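Kitchen Wraps and Foils – data card

Version 2. Maintained by Isla Niven and Fengying Cao. 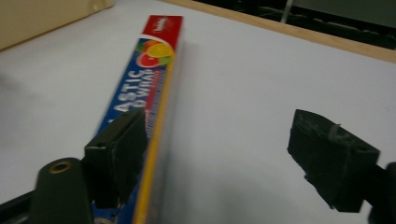 The set covers long, narrow cartons from the kitchen drawer: food wrap, foil, baking paper and freezer bags on a roll. It was put together for the Fairclough shelf-sorting work and is kept separate from the tins and jars set, which has its own card.

Contents

2456 photographs of cartons on plain tabletops
739 of these with the printed text transcribed
18 product types, listed in types.csv

Columns in items.csv

item_id – short code, unique within the set
type – one of the values in types.csv
main_colour – the colour covering most of the carton, as judged by the person labelling
text_seen – capitals and small print as far as they can be read
end_panel – colour of the end panel, if different from the main colour
notes – free text, often empty

Transcription rules

Only visible letters are entered. A carton showing "ASTIC" on one line and "D WRAP" on the next is entered as ASTIC / D WRAP and is not completed to the full product name. The likely name goes in notes, with a question mark. Text too blurred to read is entered as [unread]. Pictures printed on the carton, such as fruit, go in notes in general terms (citrus, round fruit) unless the kind is plain.

Colour rules

Use the short list in colours.txt. Deep blue and mid blue are both blue. A stripe along a long side is not a main colour, however bright; enter it in notes as "side stripe, yellow" or similar. Gloss on the carton is ignored.

Known problems

Food wrap is over-represented and baking paper is thin.
Rosimeire Conceição and Emanuel Tudose labelled separate halves, and their use of orange and red differs. Compare the two halves before relying on end_panel.
Carton length was not measured. Do not estimate it from the photographs.

Changes since version 1

Freezer bags added in December. The brand column was dropped – too many logos were too small to read. Duplicate item codes found by Tia Blackburn have been renumbered; the old codes are in renamed.csv.

Corrections go to Fengying Cao, with the item_id in the subject line.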